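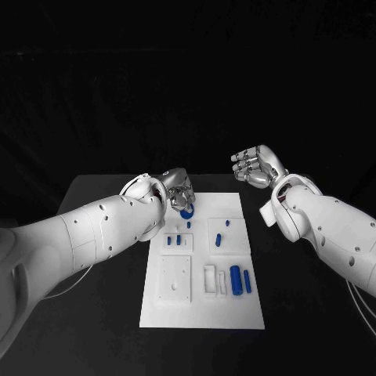

## Two arms on a bench in Drellham

The builder of the Fledine rig works from a shared workshop in Drellham and prefers to talk about tolerances. The rig has a pair of white arms with jointed metal hands, set over a board of pegs and fixtures on a dark table. It has been under construction since May.

"The arms were the easy part," the builder says. "I spent longer on the board."

The board is white and divided into four plates, with blue cylinders and pegs of more than one size. The left hand does most of the gripping at present. It closes its fingers round a blue cylinder from above, wrist bent down, and the right hand waits open, clear of the work.

"I kept the right hand high on purpose. If both come in low they meet over the middle, and then I'm replacing a finger joint. I've done that 2 times."

Control runs on software called Clomside, written in the same workshop. The current version stores 700 grasp attempts before it overwrites the oldest. Failed grasps are kept with the rest.

Cabling is the present complaint. Thin white leads run outside the shells — a loop hangs under the left forearm — and the builder wants them inside before the wrists are allowed their full turn.

"There's room in the shell. I measured it wrong the first time and cut everything 7 millimetres short."

The black cloth behind the table stays. Tracking was worse against the workshop wall, which is brick and badly painted. Next on the list is a stiffer mount for the right shoulder, with the bracket drawings already at Fernandes for cutting.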